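The Pelport Rolling Shopping Cart, After a Winter and a Summer

I held out against a wheeled shopping cart for years. My grandmother had one in brown plaid and I suppose I thought I'd be giving something up. Then we moved to an apartment on Oltport Street, on the uphill side, with the grocery store at the bottom, and by the second week my shoulders had made the decision for me. I paid $106 for the Pelport, the tall one with the four-wheel base, and it has gone down that hill and back up again more often than I'd care to add up.

It came in a flat box with the frame folded, and putting it together was pleasant enough. The wheels click onto the axles, the bag hangs from two hooks and fastens with straps at the bottom, and the handle slides up and locks. The straps had me stumped for a while (the drawing in the leaflet shows them from behind, so I had them crossed the wrong way), but I still had it standing in the hallway before my coffee went cold.
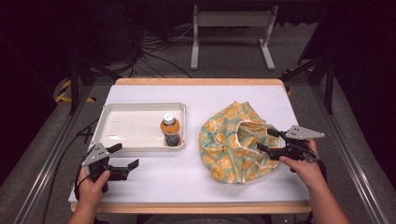
The cart weighs 11 pounds empty, a little more than I'd like when there are stairs involved, but you feel the benefit of it as soon as you start loading. The bag is stiff all the way around and has a flat floor. I used to do all my shopping with cloth bags, and I'm still fond of them. A soft one like the mint-green bag with the big orange-yellow shapes will bunch up into a little heap and go anywhere with you, but it won't hold a bottle upright the way even a shallow tray can, and it certainly won't keep a carton of eggs level. The Pelport will. I put the heavy things at the bottom, the bread and greens on top, and I get home with everything more or less in the order I packed it.

On the sidewalk it rolls beautifully. The wheels are soft rubber and quiet, so I don't announce myself to the whole block, and the front pair swivel, so you can push it ahead of you like a stroller. I do that in the store and pull it behind me on the hill. Brick is fine. Gravel is no fun at all, and in snow the front wheels pack up and stop turning — for most of January I tipped it back and dragged it on the rear ones, which worked but gave me a sore wrist.

Before the Pelport I had a Trovonden for a short time, a two-wheeled model that cost a good deal less. I want to be fair to it, as it was lighter and folded flatter. But it fell over whenever I let go of it, and after the third time I picked oranges up off the bus floor I passed it along to a cousin with a car.
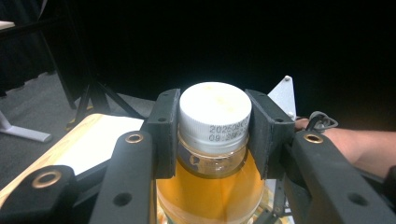
There is a zippered pocket on the back that the leaflet calls insulated. I'd call it lined. In July my yogurt was lukewarm by the time I got to the door, and I've gone back to using a separate cold pack. It's a good deep pocket for drinks, though, as long as you check that everything is closed tight. I give every cap a twist at the checkout now, and while I'm at it I look for the date, which on some bottles is printed in tiny dark characters around the ribbed side of the white cap where you'd hardly think to look. I learned to check after a quart of cider emptied itself into the lining. The bag does unhook for washing, and it came clean with dish soap in the bathtub, but it took two full days to dry.

As for wear, the handle grip has started to turn a little under my hand, and one strap is fraying where it rubs the axle. The frame itself is as straight as the day I opened the box. Replacement bags are sold separately and come in navy, gray or a rather nice dark red. I have my eye on the red one.

Four stars out of five. I'd make it four and a half if they fixed that pocket.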